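Getting the two-armed cell back in order

December 19, 2020

I spent most of the past two evenings on the simulated cell, the one I use for kitchen packing jobs before anything gets tried on hardware. It had drifted. The left arm was stopping short of where I asked it to go, and the right one was coming down a bit too far over.

The first thing I checked was the tool centre on each gripper. I swapped the finger models back in December and never redid the offsets, so the left one was still using numbers from the old Meltell set. I re-entered them from the drawing and ran the homing routine 25 times. It landed in the same spot every time, so the joints themselves were fine.

Next was the overhead view. I keep the marble counter because the veins make it easy to tell when the view has shifted between runs. The cardboard box goes at the upper right, with the plate below it, and I leave the middle of the counter clear so the arms have room to pass. 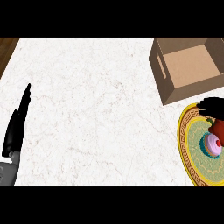 The collision shapes took longer. The cupcake had picked up a hull that was a good deal bigger than the frosting, and the planner kept treating it as something to go around. I rebuilt it with a tighter mesh and did the same for the pepper, stem included. The plate I left as a flat disc. It's close enough for now.

Then there was gripper force. I had it set at 100 in the config, left over from the Urrego job where everything was rigid. I've brought it down and put separate values in for each arm - should have done that at the start. The right side gets the lower one.

The log file had grown to 1,049 lines of the same joint limit warning. That was a typo in the left wrist range, a missing minus sign. Fixed, and the log is quiet again.

Still to do: the box handle slot has no collision shape at all, so a finger can go straight through the cardboard beside it. I'll also move the whole setup over to the Zudwood build once I've backed up the old config.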